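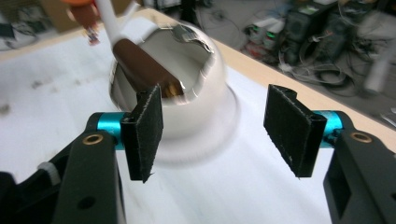

**Thread: Are footed bowls worth the shelf space?**

**grasitz_kitchen** wrote:

I keep seeing white ceramic bowls with a deep body and a wide foot recommended as the one bowl you should own. Soup, cereal, noodles, salad for one, all of it. The shop near me has the Davska one on the front table with a little card that says "everyday bowl." I'm moving into a smaller place and have one open shelf for dishes, so I need to pick something and stop reading about it.

My doubt is the foot. It looks good on a table. What does it do for me on a Tuesday-type dinner when I just want to eat and wash up? I was thinking of getting 5. Talk me into it or out of it.

---

**Inthanon** wrote:

Out of it. I bought a set in April and I'm back to my old flat ones. The trouble is stacking. A foot that flares out sits down inside the bowl below and stops wherever it touches, so each bowl you add makes the pile a lot taller. My shelf takes a stack of 3 before I hit the one above. The old bowls, I never even thought about it.

Also the foot has a hollow underneath and in the dishwasher it fills up. You pull the rack out, tip the bowl, and the water goes down your sleeve.

---

**Agnese Vasiliauskas** wrote:

I don't buy the dishwasher complaint. Any bowl with a ring on the bottom holds a puddle. Lean it more.

I've used footed bowls for years and the foot is the part I'd miss. You can carry hot soup by it. Fingers under the flare, thumb on the rim, and you get from the stove to the table without a towel. With a flat-bottomed bowl you're pinching the side, where all the heat is.

The stacking thing is true, though. I keep mine side by side.

---

**Inthanon** wrote:

Side by side on one open shelf? OP said one shelf. That's the whole shelf gone to bowls.

---

**Agnese Vasiliauskas** wrote:

OP also said 5 bowls. For one person. Why 5?

---

**grasitz_kitchen** wrote:

Because I don't wash up every day. I'm not going to pretend I do.

Does the thumb-on-the-rim thing work if you have small hands? The ones I've looked at are pretty wide at the top.

---

**Agnese Vasiliauskas** wrote:

Mine are small enough. Go to the shop, pick one up, pretend it's full. If it feels wrong empty it'll feel worse with soup in it.

---

**mudroom_pete** wrote:

Can somebody explain "everyday bowl" to me? Every bowl I own is an everyday bowl. I think it's a way to charge more for a white bowl. The thing was invented a very long time ago and it was fine.

On the foot: mine has a rough unglazed ring on the bottom and it scratched my table. I don't know if the Davska is like that. Turn it over in the store and rub your thumb on it. If it feels like a nail file, it'll act like one. You can sand it down with wet sandpaper at the sink, and I did, but I shouldn't have to finish the job on a bowl I paid for.

---

**Deividas Ozoliņš** wrote:

I make pots, so take this with the right amount of salt. A wide foot is there for stability. A deep bowl that narrows at the bottom wants to tip when you push a spoon against the side, and flaring the foot back out gives it something to stand on. Whether you need that depends on how you eat. People who scrape hard or have kids at the table notice it. Other people never will.

What I'd look at is the inside. If the bottom of the bowl comes down to a narrow point, the last of the soup ends up in a spot your spoon can't reach. Bring a spoon to the store. I'm serious. If the spoon sits against the curve at the bottom, good. If it bridges across and leaves a gap, put the bowl back.

Pete is right about the ring. It should be smoothed before it's sold, and a lot of them aren't.

---

**mudroom_pete** wrote:

Bringing a spoon to the store. They'll love that.

---

**Inthanon** wrote:

Still not convinced on stability. My flat bowls have never tipped. A low wide bowl doesn't need a foot to save it from being tall and narrow, because it isn't tall and narrow. Sounds to me like the foot fixes a problem the shape made.

---

**Deividas Ozoliņš** wrote:

Fair, for salad. Try noodles in broth in a low wide bowl. You lose heat off all that surface and you slop it when you carry it. Deep is better for broth. Once you want deep, you want a decent foot.

For cereal I'd use a mug, so I'm no help there.

---

**finder_of_lids** wrote:

I'm Finder on the other board, same person, if anyone remembers the long thread about chipped rims. It got to 406 replies and we settled nothing.

One thing left out here: white shows gray marks. Spoons and forks leave them on the glaze and people think the bowl is scratched. Usually it's metal rubbed off the cutlery, and a mild powder cleanser takes it off. On a wide open bowl you see every one, because the whole inside is right there looking at you. A darker glaze hides it. Then again, a darker glaze hides dried oatmeal too.

---

**grasitz_kitchen** wrote:

Dried oatmeal is a real consideration in my house.

So far I have: stacks badly, might scratch the table, might pour water down my sleeve, shows marks, good for soup. I mostly eat soup and noodles. I can't tell if I've been talked into it.

---

**Inthanon** wrote:

Buy one. Use it for a month. If you're reaching past it for something else, you know.

---

**Agnese Vasiliauskas** wrote:

For once I agree with Inthanon. Don't buy the set. Open-stock pieces cost a bit more each, but you won't have four extras in a box.

And please measure the shelf first. Height to the next shelf up, then take a tape to the store and stack two. The difference between one bowl and two is what each extra bowl will cost you. People measure the width of the bowl and forget this every time.

---

**mudroom_pete** wrote:

So now it's a spoon and a tape measure.

---

**grasitz_kitchen** wrote:

Update, 2023-08-03. Went with the spoon and the tape. Nobody at the store cared. Spoon fit the bottom okay, a small gap but I can live with it. The ring underneath was rough on one and smooth on the next one over, same shelf, same price, so check each one.

Two stacked came up taller than I wanted. I could get up to 3 on my shelf if I take out the hook rail. I bought one. Had lentil soup out of it. Carrying it by the foot works, sort of. My thumb ended up in the soup.

---

**Inthanon** wrote:

You filled it too high.

---

**grasitz_kitchen** wrote:

I filled it the amount of soup I wanted.

---

**Deividas Ozoliņš** wrote:

Glad you checked the rings. Post again after a few weeks of washing it, I'd like to know if the marks bother you.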